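Home > Open Textbooks > Household Economics
Print this page | E-mail this chapter
Filed under: Consumer Studies, Unit 2

Chapter 2
What Things Cost to Keep

Most people remember what they paid for a thing. Far fewer can say what it has cost them since. This chapter deals with the second figure, called the cost of ownership, and with how a household can work it out.

Take a washing machine bought for $600. Over its life it uses water, power and detergent, and it may need a new pump or door seal. In the Poston household, used as a case throughout this unit, these costs came to $185 in the first year. After several years the running costs had passed the purchase price - and the family had never written them down.

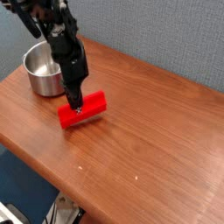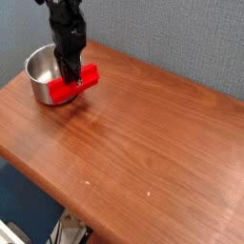
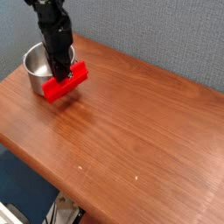 Costs of ownership fall into two groups. Fixed costs stay the same however much the item is used. Insurance is one. Variable costs rise with use, as fuel does in a car. Some costs are hard to place. A yearly service is fixed if it is done by date, but variable if it is done by mileage.

Section 2.1 sets out a simple ledger for one item. Section 2.2 compares two used cars, each priced at $2000, one kept in the town of Floreditz and driven daily, the other used on weekends. Section 2.3 turns to repair and replacement. You will need a calculator and, if possible, a year of your own household bills.

Key terms: purchase price, fixed cost, variable cost, service life, resale value.

We use cookies to remember your place in the book. Accept | Settings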